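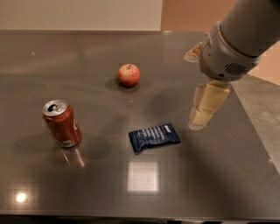 4 Fitting and sealing the worktop

This section covers the final positioning, sealing and first use of a Zilluslow stone worktop on Skovora base units. Read the whole section before starting. The base units must already be levelled and fixed to the wall as set out in Section 3.

4.1 Before you start

Check the worktop against the delivery note. The part number is printed on a label on the underside, near the back edge. Polished tops in the dark range carry the code 1242. If the code on the label does not match the delivery note, do not fit the worktop. Contact the supplier.

Inspect the polished face in daylight. Small changes in speckle and shade are normal in this material and are not treated as faults. Chips, cracks and deep scratches must be reported before fitting. Claims for surface damage cannot be accepted once the worktop has been bonded.

You will need:
Vulo clear silicone, one cartridge
Vulo stone sealer, one bottle
Spirit level, at least as long as the depth of the worktop
Plastic packers
Masking tape
Lint-free cloths
Soft brush or vacuum cleaner with a brush head
Protective gloves and eye protection

CAUTION: The worktop is heavy and can break under its own weight if it is carried flat. Carry it on edge, with the polished face towards the padding. At least 2 people are needed for short sections and 4 for full-length sections.

4.2 Positioning

1. Brush or vacuum the top rails of the base units. Grit left on the rails will hold the worktop off its supports.

2. Place the spirit level across the units from front to back, then from side to side. Correct any error at the adjustable feet. Do not correct it with silicone.

3. Bring the worktop up to the units on edge. Rest the lower edge on the front rail, then lower the worktop slowly on to its supports.

4. Slide the worktop back until the gap at the wall is even along its length. Do not force it against the wall. Plastered walls are seldom straight, and the gap will be filled in step 4.3.

5. Check the overhang at the front and at any open end. The overhang at an open end must not be used as a seat or as a step.

6. Press down at each corner. If the worktop rocks, lift it and fit plastic packers at the low point. Packers must sit directly above a unit side panel, never in the middle of a span.

7. Mark the position of the worktop on the inside of the units with masking tape.

NOTE: The maximum unsupported overhang is 300 mm. Where the drawing shows more than this, fit the Skovora steel bracket supplied with the open-end kit.

4.3 Bonding and joint filling

1. Lift the front edge far enough to reach the rails. Support it on clean timber blocks.

2. Apply spots of silicone to the top rails at even spacing. Keep the silicone away from the front edge, where it may squeeze out and be seen.

3. Remove the blocks and lower the worktop to the tape marks. Press down firmly over each rail.

4. Apply masking tape to the wall and to the worktop on either side of the rear gap. Fill the gap with one continuous run of silicone.

5. Smooth the joint with a damp finger or a shaping tool. Remove the tape straight away, pulling it back on itself at a low angle.

6. Leave the worktop undisturbed for the curing time stated on the cartridge. Do not fit the sink or hob during this period.

CAUTION: Do not use coloured or acid-curing silicone. Both can stain the stone from beneath, and the stain cannot be removed.

4.4 Sealing

Worktops are sent out with a factory seal on the polished face only. Cut edges made on site are unsealed and must be treated before use.

1. Open a window. Put on gloves and eye protection.

2. Wipe the cut edge with a dry cloth. The stone must be fully dry.

3. Apply the sealer with a folded cloth, working in one direction.

4. Leave the sealer for the time given on the bottle. Wipe off the excess before it dries. Dried sealer leaves a dull film.

5. Apply a second coat in the same way.

To test the seal, place a few drops of water on the treated edge. The water should stay in beads. If the stone darkens, let it dry and apply a further coat.

4.5 Daily use

Clean the surface with warm water and a little washing-up liquid. Rinse, then dry with a soft cloth. Smears show more readily on dark polished finishes than on matt ones, and drying by hand will prevent most of them.

Wipe up fruit juice, fizzy drinks, wine, vinegar and oil as soon as they are spilt. Metal cans should not be left standing on a wet surface, as the rim may leave a rust mark.

Do not place hot pans directly on the worktop. Use a trivet. Do not cut food on the polished face.

CAUTION: Do not use bleach, limescale remover, scouring powder or steel wool. These products damage the seal and may dull the polish permanently.

4.6 Fault finding

Dull patch after cleaning: soap residue. Rinse with clean water and dry.

Dark mark that fades slowly: moisture in the stone. Allow to dry, then repeat the water test in 4.4.

Movement at the open end: packer missing or displaced. Check from inside the unit. Do not load the overhang until this has been put right.

Gap opening at the wall: units not fixed, or fixed to loose plaster. Return to Section 3.

For hob and sink cut-outs, continue to Section 5. Owners of the Zou range should use the separate cut-out sheet packed with the worktop.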